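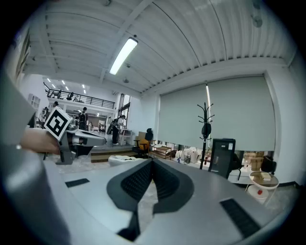

The Netov handheld gripper kit comes as a pair, left and right, in a case that suggests surveying equipment or a very cautious trumpet player. You hold one in each hand, squeeze the fingers open and shut, and do chores. A camera on each gripper records what your hand would have seen if hands could see. Do enough chores and you have a training set, at which point a robot arm gets to do them worse than you did, for a while, until it doesn't.

I've had the kit for two months. Over that stretch Araceli Nieto, Emiliano Campos and I recorded over 2000 demonstrations, mostly picking things up and putting them somewhere else. I would like to report that this gets more interesting with practice.

Start with the fingers, which are the best part. They're dark, curved, and meet at the tip like a seed pod, with a fine texture on the inside faces that holds a spoon at angles our old Gronow set would drop it from. The Gronow fingers were flat and slick and we went through a lot of grip tape. I haven't put tape on these. Squeeze effort is light for the first hour and noticeable by the third.

The body is the less good part. It's wide and smooth and takes up a big share of the bottom of the camera view, so anything low and close disappears behind your own tool. We lost most of a morning to a task with a shallow tray before Emiliano figured out that tilting the wrist forward a little brought the tray back. The manual covers this in one sentence, in the section on storage.

Tracking uses a marker cube that sits above the gripper, balanced on one corner, a black-and-white square on the face. It looks like a board game piece that has been promoted. It works well if the other camera can see it, and people have a natural gift for putting an elbow in the way. Of our first 128 recordings we threw out 23 for lost markers. After that we got into the habit of keeping the hands apart and the elbows down, and the number fell to something I stopped writing down.

Light matters more than the box claims. The lens is very wide, so it takes in the ceiling, the windows, your coworkers and whatever is hanging on the coat rack. With a bright window behind the work, exposure drifts up and down as you turn. Lower the blinds. We do it first thing in the morning now and the room feels like a dentist's, but the footage is steadier.

The wide view has another effect, on the people in it. Araceli can ignore the camera completely. I can't, and my early recordings show a man reaching for a cup as though it might be evidence. Those went in the bin too.

Software is called Didesano and is fine. It syncs the two grippers, trims the dead time at each end, and flags clips where the hand moved too fast. It won't let you rename a session after you close it, so we own a large folder named "test" – all of it real data. Exports to the Vestik format took one try, which I had set aside an afternoon for.

Battery lasts until just before lunch. The charger is slow. Buy a second set if you plan to record past noon.

Good: fingers, tracking once you behave, painless export. Bad: bulky body, slow charging, the manual. I'd buy it again over the Gronow, and I'd ask for a wrist strap.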